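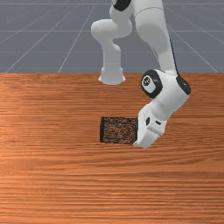

Why do I simulate the arm first, when the real one is standing two meters from my desk?

Because the real one has already broken four fingers, and every new pair costs me an evening of printing and sanding.

So this February I decided to be patient. The project is called Tiria, and the goal is small: the arm must go down to a dark block on a table, close the gripper, and lift. The block is wider than it is deep, so the angle of the wrist matters more than I expected. If the gripper arrives a little turned, one finger tip lands on top of the block and pushes. In the simulator this costs me nothing. In my room it makes a noise that my neighbor knows well by now.

I gave the block a rough speckled texture, and the table got a wood grain. Clementina Mota, with whom I share the workshop, asked me why I spend time on wood when the floor is still only gray with white lines. I explained to her that the camera will look at the table and almost never at the floor. She was not fully convinced.

Last night I left it running, and in the morning I had 3,000 attempts in the log. I have read only the failed ones. Most of them have the same mistake: the gripper goes down beside the block and stops there, too far to the right. I suspect my offset between the wrist and the finger tips, which I measured with a ruler and wrote down in a notebook when I was tired.

Tomorrow I will measure it again with the good caliper. If the number is different, I must also correct the drawing for the new fingers, before I print them.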